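3.2 Collecting demonstrations

Demonstrations were recorded by three students in the robotics course, Nechyporuk, Osei and Uzor, using the hand-held Zedden gripper. Each student had one short practice period before recording. The task was to approach a single desk object, close the fingers on it, and lift. We kept 2180 demonstrations after removing those with missing position data, and used 2000 of them for training. The rest were held back for the tests in Section 4.

Students were told to start each approach from a different side and to keep the fingers open until the object lay between them. 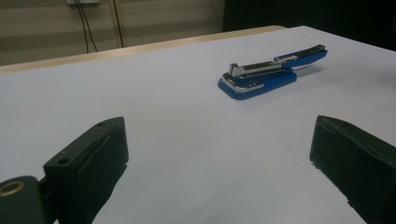
Figure 3. Wrist view with the stapler as the target object.

Object angle was the main source of variation in our set. Long objects can be held securely only across their narrow side, so the student has to turn the wrist before closing. The stapler in Figure 3 lies at a diagonal to the open fingers, with its nose toward the lower left, and an approach straight ahead would meet it at a poor angle. We labeled such starts "turned" and report them separately in Section 4.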